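Are balloon arch kits worth it, or a waste of money?
Posted in Parties and Celebrations

My sister wants one of those balloon arches for our mum's retirement do in January. She's found a Lurnitz kit for 60 quid and the listing says it "stays fresh for 30 days". I don't believe that for a second. The hall is booked from noon and guests come at six. Has anyone used one, and did it last the evening?

wrenfield

Jahangir Herath
Thirty days, my foot. Any latex balloon filled with air starts going soft after a day or two, and sooner near a radiator. I'd also ignore the glowing reviews, as half of them were plainly written before the box was opened.
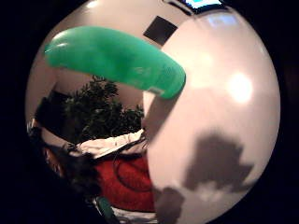
Price is what I'd look at first. You're paying for a plastic strip, some glue dots and a bag of balloons, and you can buy all that separately for 20 or less. Colour is the other thing the listings fudge. Pale pinks like this one can look nearly white where the light catches them, so if your sister has her heart set on pink, get a darker shade. Blow them up on the day and borrow an electric pump. Don't let anyone tell you a hand pump is fine.

tansy_b
we had the Wuro one and it was ok. few popped

mossop
Depends on the hall. Ours wouldn't allow tape or hooks on the walls so the whole thing ended up on the floor behind the buffet. Ring them before you spend anything.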